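Dorkik Street Tenants' Group - notes from 20 November 2023

I got stuck with the pen again, so bear with my spelling! We had 46 replies to the laundry room survey, and most of you want longer evening hours.

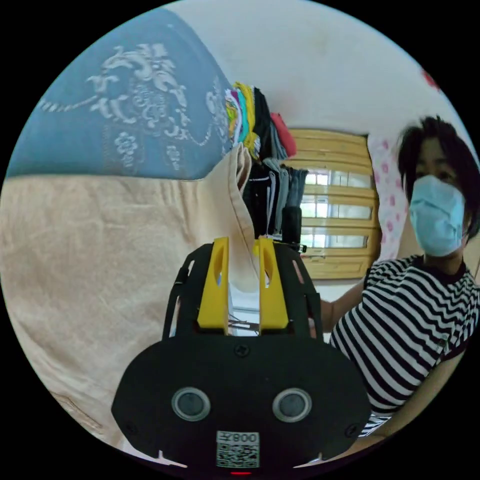
Beige fabric, pinched up into a fold.

Clallance quoted us $2,996 for two new dryers - ouch. I said I'd call Brillico for another price before the December meeting.

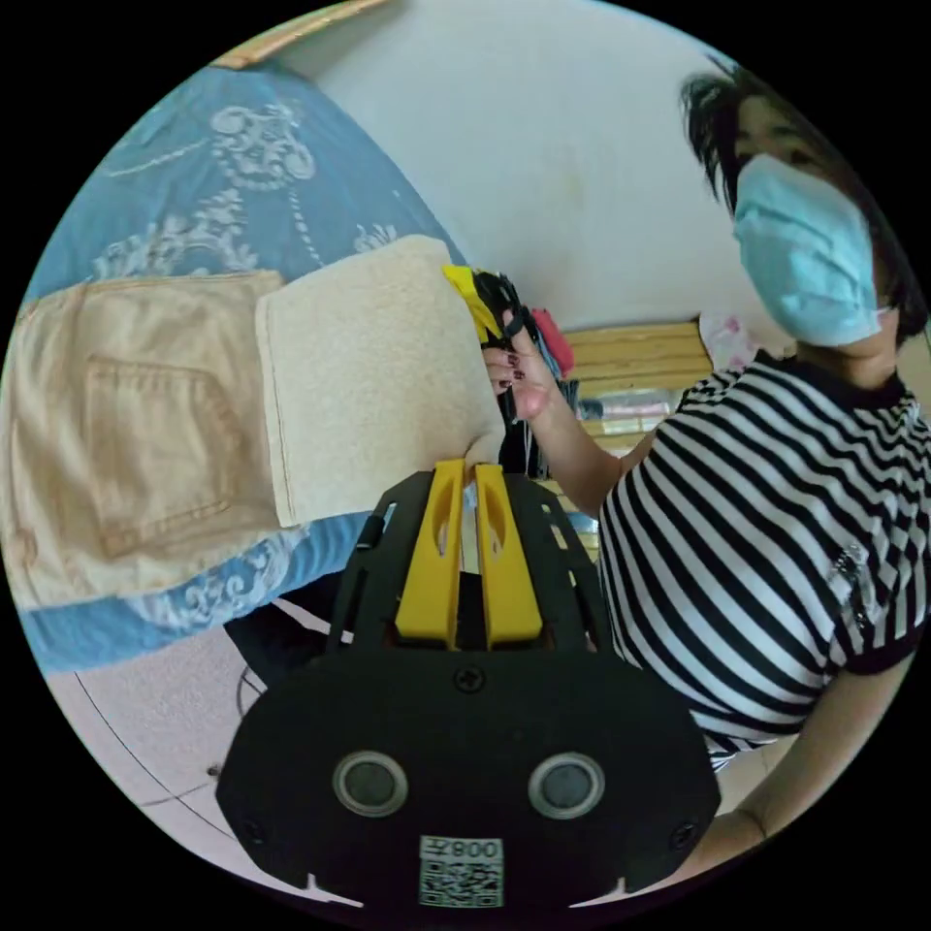
The bike rack got voted through, which made me very happy (57 bikes and one sad railing!). Parking was put off until next time.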